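My building wants me to download another app

October, and the third notice of the year taped up inside the front door. Download Arnis to continue using the laundry room. Coin slots come out at the end of the month. Questions, see the portal. The portal is Rasetent, and that's a different app with a different password, and it's where the rent goes, and the maintenance requests, and the little survey after every maintenance request asking how likely I am to recommend my own apartment to a friend.

So that's two. The front door is a third. Packages, fourth. Guest parking is a website that pretends to be an app. I rent one bedroom and a kitchen you can't open the oven in if somebody's sitting down.

Writing this fast before work so forgive the mess. But I've been chewing on it for weeks and here is the opinion: a landlord should not be allowed to make a smartphone a condition of living somewhere. Offer the app, sure. Offer ten. But the rent, the heat, the laundry and above all the door have to work for a person who doesn't have one, or has one with a dead battery, or has one and would rather not.

I know how that sounds. I'm not a crank about phones. I'm on mine too much. I do my banking on it, I read recipes on it standing in the store. I picked those. I can drop the bank tomorrow and go to another bank. I can't drop the company that runs the lobby door without moving, and moving around here costs me first, last, a deposit and a truck.

Some history. The building is on Honorato, 115 units, brick, built when people still had milk delivered, there's a little hatch by every kitchen door that's been painted shut. For years it belonged to a family who lived across the river and came by in a station wagon. They were not wonderful. The boiler was a crime. But if the boiler quit you called a number and a person picked up and was rude to you and then it got fixed, mostly. Two years ago they sold to Valtuvmont. Valtuvmont has a lot of buildings, 4,000 apartments according to the brochure that came with the welcome mug. I like the mug.

First thing that went was the phone number. Then checks. You can still pay by check if you mail it to a box out of state and it gets there by the first, and if it gets there on the second there's a fee, and the only place to see whether it got there is Rasetent. Then the buzzer panel went. Now the laundry.

Every one of those came with a cheerful notice about convenience. And some of it is convenient! I'll give them that. Paying rent from bed is nice. Getting a ping when the dryer's done will probably be nice. I'm not saying the old way was better at everything. Standing at the bank trying to get rolls of quarters from a teller who acted like I was laundering money, no pun, that wasn't a golden age.

But look at where the trouble went. When the coin machine ate your quarters, the trouble was theirs, it was their machine, it was sitting in their basement, you kicked it and called. When the app eats your money you get a help page. The laundry app wants you to load money up front in set amounts that don't match the price of a wash, so there's always a bit left over in there that's too small to use. Everybody's little bit. They've got mine, they've got my neighbors', sitting in an account somewhere. I'd love to know who's earning interest on that.

And updates. My phone is not old. Well it's kind of old. It does everything I ask. This spring the door app decided my phone was too old, overnight, no warning, and the replacement they suggested on the help page was, you know, a new phone. $400 for the cheap one. I have a lease. Nowhere in the lease does it say tenant will purchase a new telephone when told to. I read it again to check. It's long, and it says I can't keep a waterbed.

Rosário Barreto has the apartment under mine. She's been there longer than anybody, raised two boys there. She has a flip phone, which she likes, and a landline, which she likes more. She isn't confused by technology, I want to be clear on that, people hear "older lady, flip phone" and start talking slow. She did payroll for a trucking outfit for decades. She understands exactly what she's being asked to do and she doesn't want to do it. Her view is that she's paid on time since before whoever wrote the notice was born and she shouldn't need a gadget and a monthly data plan to wash her sheets.

I think she's right. I don't think she should have to be old to be right either. That's the bit that bugs me about how these fights go. The company, if you push, will make an "accomodation." You write in, explain your hardship, attach something, and you get a plastic fob like you've been granted mercy. So the normal way of getting through your own front door, the way that worked for a few hundred years, becomes a thing you apply for. With a reason. And the reason has to be good enough for a stranger.

I wanted the fob. I didn't have a hardship. I wrote "I would prefer one" in the box and got a reply saying preference was not a listed category.

Ok, the privacy part, quickly, I'm running out of coffee. The door app keeps a log. In and out, day and time, and it shows it to you, proudly, with a little chart. I come home latest on Thursdays it says. If it shows me, it can show them. The terms say they can share "activity data" with "partners." I don't do anything interesting. I go to work and I come back with groceries. Still don't see why it's written down. The family with the station wagon didn't know when I came home and the building didn't fall over.

People who argue with me on this usually say three things so let me get at them.

One, it's cheaper. Ok, for who? The rent went up both years. If the savings are real I'd like to meet them.

Two, it's safer. A lost key can be copied and a phone can't. Maybe. People lose phones too, and I've seen the lobby door propped open with a phone book (an actual phone book, no idea where they got it) more times in the last year than in all the years before, and I blame the app. When getting in is annoying people wedge the door. That's what people do. A lock everybody works around is a worse lock.

Three, it's just how things are now, get used to it. I hate this one the most. It isn't weather. Somebody at a desk bought this from somebody at another desk. They could of bought something that takes both. The laundry place on the corner takes coins and cards and a phone, on the same machine, right there, it's a box with a slot and a reader. It's not a moon landing.

What I'd like is boring. A city rule, one paragraph long. Anything a tenant needs to get to, get into, pay for or get repaired has to be doable without a smartphone, at the same price, without asking permission. No fee for the check. A phone number with a human on it during business hours. A key or a fob for every adult on the lease on the day they sign. Put it right in with the rules about smoke detectors and hot water. We already tell landlords the heat has to come on. We can tell them the door has to open.

There's a petition going in the building, on paper, naturally. It's got 101 names last I looked and a coffee ring. It lives with Rosário so if you want to sign it go knock. She's in most afternoons after two. Some of the names are people in their twenties who have never paid for laundry with a coin in their lives and I asked one of them why she signed and she said her phone died in February on the steps and she stood there for forty minutes in the wind. Fair enough.

I don't expect Valtuvmont to care much. They'll send a notice. But the council takes comments from regular people, you can write or just show up and talk for a couple minutes, and the people who sell these systems are definitely showing up. So show up. Bring your lease. Read them the part about the waterbed if you've got time left over.

And meanwhile if you still have a metal key to anything you rent, hang onto it. Do not trade it in for the welcome package. They asked for mine back twice, very friendly, with a gift card the second time. Apartment door still has the old cylinder in it, they haven't got to our floor yet. I told them I'd look for the key.

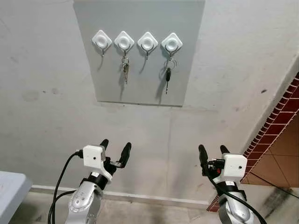

Haven't looked very hard. Anyway I have to catch the bus, which, don't get me started, also has an app now, but the driver still takes cash if you've got it ready.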